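Small Parts Handling Cell: Equipment Planning, Second Progress Report

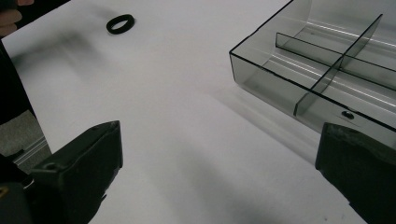

Submitted by Gilberto Montoya, Automation Planning, Dunureck
May 14, 2023 | To: Trustcombe, equipment fund

1. Status

The planning phase is on schedule. The hand-held gripper has been in use on the sorting task since the first report, and the requirements for the powered gripper are now complete except for fingertip material. No capital purchase has been made. Spending to date is limited to consumables, trays and the tabletop.

2. Task used for sizing

The reference task is placement of a black rubber O-ring from an open white tabletop into a compartmented tray. It was selected over the metal washers in the original proposal. An O-ring lies low, deforms under side load and gives the fingers very little height to close on, so a gripper that can handle it should cover most of the parts list. The tray is transparent gray plastic with dividers. Clear walls were kept in the task on purpose, as the production trays are of the same type and their reflections affect the choice of camera.

The present fingers are black blocks with flattened tips. They are scuffed along the edges and will not be carried over to the purchased unit. A narrower tip is specified for the compartments – the wide profile limits the approach angle next to a divider.

3. Quotations

Two suppliers returned complete quotations. Voder quoted a parallel gripper with interchangeable tips and a controller as one package. Castaño quoted the gripper alone, with the controller left to us. The Castaño price is lower on paper, but it excludes cabling, the mounting plate and the second set of tips. With those items added the difference is $476, in favor of Castaño. Voder includes on-site setup. We have asked both firms to hold their prices through the next review.

A third supplier declined to quote at this quantity.

4. Budget

Tips and wear parts: $3,000 allocated, none committed.
Trays and test parts: allocation spent in full. No further request.
Gripper and controller: held until a supplier is selected.
Camera and lighting: held. Diffuse lighting is assumed in the estimate, and a change to direct lighting would require a new quotation for the enclosure.

We request that the wear parts allocation be kept as a separate line. In the first proposal it was merged with the gripper, which made replacement cost hard to track.

5. Open items

Fingertip material. Rubber-faced and bare tips are both under review. The supplier data sheets do not cover soft parts of this size.

Tray fixing. The requirement calls for a tray position that repeats between shifts. A simple corner stop is preferred over clamps – it costs less and leaves the rim clear.

Stroke. The specification is set at 80 mm. A shorter stroke would reduce the price from either supplier but would exclude the larger housings at the end of the parts list.

6. Next period

Supplier selection, release of the purchase order and delivery of the first set of tips. Installation is planned for November, subject to the lead time confirmed in the final quotation. The parts list and both quotations are attached as Appendix A and Appendix B.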